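Stuver folding craft table, reviewed after a whole winter of jigsaw puzzles

I bought the cream one back in December, when the dining table had finally been lost for good under an unfinished harbor view.
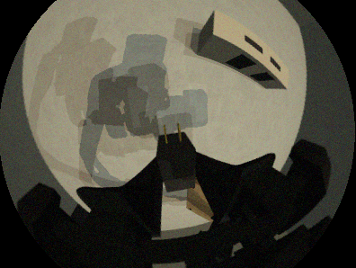 Does it wobble, though, because my last one did and I lost the whole sky off the end of it? One reader, Baxter, sent me that before I'd even finished writing, and I do understand the worry! The answer is a little. If you lean on a corner to reach for a piece you'll feel it give, and on our old floorboards I had to fold up some cardboard and tuck it under one leg. On the kitchen tile it stood perfectly well by itself. Nothing has slid off yet (I'm knocking on wood as I type).

What I love most is the color. My previous table was a Jastum, a dark glossy thing, and by seven in the evening I could hardly find a blue piece on it, what with the lamp shining back in my eyes. Pale is so much kinder. I sort everything by shade now, edges first and then anything with writing on it, and I find I can keep going for another hour before my eyes start to complain. It does show tea rings, I'm afraid, but a damp cloth takes them off if you're quick.

Size is where you'll want to measure first. A 1,000-piece puzzle fits with sorting room left over at one side. I also have a strange old one with 1,026 pieces that I picked up at a church sale, and that fit too, though the box lid had to live on a chair. Anything bigger and you'd want a proper board.

Folding it up takes two hands and a bit of patience. The catch was stiff for the first 3 weeks and I pinched my thumb more than once, but it has loosened nicely. At 22 pounds it's heavier than I'd like for carrying upstairs, so mine mostly stays by the window.

It cost me $100, and I'd pay it again. If you need something to move from room to room every day, look for a lighter one. Mine has a lighthouse half done on it at the moment, and the missing piece was in my slipper.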